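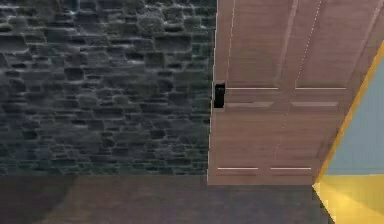
Drakos Door Rover Kit, with the Brustlow practice house

Price: $850 for the full kit, practice house included
Weight when built: 16 pounds
Height with the mast up: 1370 mm
Ships from: Brestport

I started building Drakos on a bench in the shared workshop in Brestport because I wanted a little robot that could go from one end of my house to the other without getting stuck on a door. That's really the whole idea! Plenty of hobby rovers will cross an open floor all day long, and then they meet a half-open door and just sit there bumping it. Mine did that for most of a winter. The kit I sell now is the fourth version, and it handles doors that are open, doors that are nearly shut, and most lever handles (round knobs are another matter, see further down).

You get a rolling base, a folding mast with the camera head on it, a simple arm with a rubber-tipped hook for pulling levers, the controller board with everything already loaded, and a bag of screws with a few extra of each size. I used to pack the exact number of screws and then spend my evenings mailing single screws to people, so now there are extras. Batteries and charger are in the box too. You'll need your own screwdrivers, a small wrench, and a laptop made in the last several years.

What the practice house is for

The part people write to me about most is Brustlow, the practice house that runs on your laptop. It's a make-believe house with furniture, floors and a whole lot of doors, and your robot's software drives around in it exactly as it would drive around your place. You see what its camera would see. It can plow into a wall in there and you haven't lost a wheel or a chunk of baseboard.

I built Brustlow with looks that are hard on a camera, on purpose. There's dark stacked stone on the walls, paneled doors in more than one color, dark floors running right up against very bright ones. Teodor Ljungberg, who shares the bench next to mine, wanted everything plain white at first so the thing would run faster, and we argued about it over a lot of coffee. He was right about the speed. But a robot that learns its doors in a plain white house gets confused the second it sees a shadow, and my own hallway is nothing but shadows after 4 in the afternoon, so the stone stayed.

The picture quality is low and a bit blocky. I left it that way so it would run on an ordinary laptop with no fancy graphics card, and the robot's camera feed gets shrunk down before the software looks at it anyway. If you have a stronger machine there's a setting called Detail that you can turn up. Turn it up for fun, turn it back down for training.

How a first weekend usually goes

Start with Brustlow before you open the hardware bag. I know, I know, the box is right there. But install the practice house first, pick a start room, and let the software make its way to another room and back. It will do badly. Let it. Each run gets saved, and the report at the end shows you where it slowed down, where it touched something and which doors it gave up on.

My favorite test is the bathroom. Tight turns, a toilet sitting out where a wheel would like to go, and doorways close enough together that the software sometimes picks the wrong one and heads off very proudly in the wrong direction. If yours can get out of the bathroom without touching anything, go build the real one.

The build itself takes an evening if you've put together a kit before. Lindalva Fontes tested the instructions for me and she had never held a soldering iron (you don't need one, everything plugs in), and she finished hers in a day with a long lunch in the middle. She also found the page where I had the left and right motor wires swapped. Fixed now! If your booklet says May on the back cover, you have the fixed one. 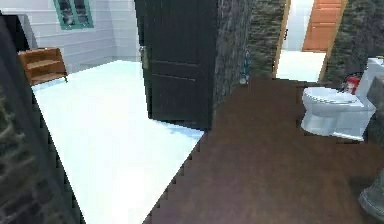

Can I make a copy of my own house for the robot to practice in?

You can build one from the room editor that comes with Brustlow. Measure each room, type in the wall lengths, then drop in your doors and set which way each one swings. It doesn't have to be pretty, and you can skip anything higher than the mast. Door widths are worth measuring twice, though, and so is the height of every handle.

What it can't do

Round knobs. The hook slides right off them. Tobias Villanueva has been printing a cup-shaped tip that grips a knob and turns it, and it works on the ones in his apartment and on none of mine, so I'm not selling it yet.

Stairs, no. Thick rugs, mostly no. A low threshold strip is fine as long as you come at it straight. It won't open a door that's heavier than a normal inside door, and please don't try it on a fire door or anything with a closer on top, because the arm will lose and you'll be buying a new shoulder gear from me. (I do sell them. They're $16 too, same number as the pounds, which makes it easy to remember.)

Glass doors confuse it. Mirrors really confuse it. I hang a towel over the one in my hall – not elegant, but there you go.

Little things I changed in this version

The mast hinge is metal now. The old printed one cracked on me twice and on one customer once, and if you own a version three I'll send you the metal hinge for the cost of postage.

The stop button moved to the top of the base where you can get it with a foot. Iraklis Sotiropoulos suggested that after chasing his down a corridor with both hands full of groceries.

The wheels are Noline soft rubber in place of the hard ones I used before. They're much quieter on wood floors and they don't leave marks on mine. They do pick up cat hair like you wouldn't believe, so pop them off and clean them every so often.

The practice house now lets you leave doors partway open at whatever angle you like. Before, a door was open or it was shut, and that's not how anybody in my family leaves a door.

Ordering

I build and pack the kits in small batches, so if the page says sold out, leave me your email and I'll write when the next lot is ready. The practice house on its own is $94 as a download, and if you buy the full kit later I take that off the price. Returns are fine as long as the motors haven't been wired up.

Questions about a build go to the same address as orders. I answer them myself, usually in the evening, and a photo of the wiring helps me a lot.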